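Final Report: Does a Second Arm's Position Help When Picking Up Play Food?

Tillow project, group report
August 16, 2026

What we wanted to find out

Our setup has two arms on one table. Both can reach the plate. Last term's group trained a policy for one arm only and just parked the other one off to the side. We wanted to know if it helps to give the policy the joint positions of BOTH arms, even when only one is doing the picking. Our guess was yes, mostly for cases where the arms get close to each other over the plate.

Short answer: yes when they're close, no real difference otherwise. Longer answer below.

Setup

Two small arms, facing each other more or less. Wrist camera on the one we call Lockyer, that's the arm whose policy we train. The other arm is Vorcombe. Names are from the labels on the power supplies, no deeper meaning. Recording and playback done with Gillix, the logging tool the lab already uses. Control is by leader arms for the demos, then the policy runs by itself for the tests.

Task: pick the toy food off the plate, put it in the basket. Plate is on a tray, tray is on the gray mat. We kept the mat taped in one spot after January because before that it kept sliding and our early demos are basically useless for comparing. Those are not in the numbers.

Data

506 demos total after cleaning. We threw out anything where the operator dropped the item and picked it up again, also anything where Gillix lost frames. Of the 506, 115 have Vorcombe reaching in over the plate while Lockyer is working. The rest have it folded back.

We should of recorded more of the close ones. They are slow to collect because you need two people on the leader arms and you bump elbows.

Training

Two policies, same network, same number of steps, same images. 
Policy A: wrist image + Lockyer joints.
Policy B: wrist image + Lockyer joints + Vorcombe joints.
Nothing else changed. We did not tune anything for B. Learning rate was whatever the last group left in the config.

Testing

40 trials per policy, half with Vorcombe folded back, half with it over the plate rim. Same start poses for A and B, read off a list. A trial counts as a success if the item ends up in the basket and the arms never touch. Touching = fail even if the item gets there. We argued over this but a touch on these motors can skip a gear so we kept it strict.

Results

Folded back: A and B came out the same. Both missed 2. The misses were all slips, item rolled out of the fingers during the lift.

Over the plate: here A was clearly worse. It failed nearly half the trials, mostly by going straight in and hitting the other gripper. B failed far fewer. When B did fail it was usually too careful, it stopped short of the item and sat there until the timeout. No touches in those.

The corn was the hardest item in both conditions. It's long, so the angle matters a lot. When it sits diagonal across the plate one end is right by the rim, and if the other gripper is hovering by that end the policy has to come in lower down on the cob. B did this in most trials. A did it sometimes, we think by luck or from the image.

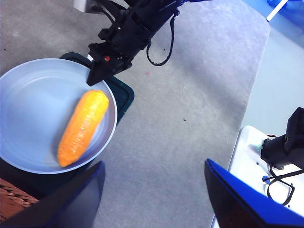

Fig. 1. Wrist camera view, close condition. Other arm's gripper over the plate rim near the top end of the corn.

Why would A fail if it can see the other arm? The image has the gripper in it, plainly. Our best explanation is that most of the training data has no arm there, so the policy learned to mostly ignore that region. With the joint numbers B gets a much simpler signal. We didn't prove this. A test would be to train A on only the close demos but there aren't enough of them.

Problems

- Lighting changed between demos and tests, blinds were open for some. Didn't log which.
- The cable on Vorcombe hangs in a loop and moves when the arm moves. Might be giving A some extra info, might be confusing it.
- One operator did most of the close demos so B may have learned that persons style.
- 40 trials is not many. The gap in the close condition looks big to us but we only ran one training seed each.

What we'd do next

More close demos first. Then more seeds. Then have Vorcombe moving during the pick, because in all our tests it just holds still and that is the easy version. Also a softer fail rule for light touches, maybe read it from motor current.

Configs and the trial list are in the Tillow folder, under final. The folder called final_old is not the one you want.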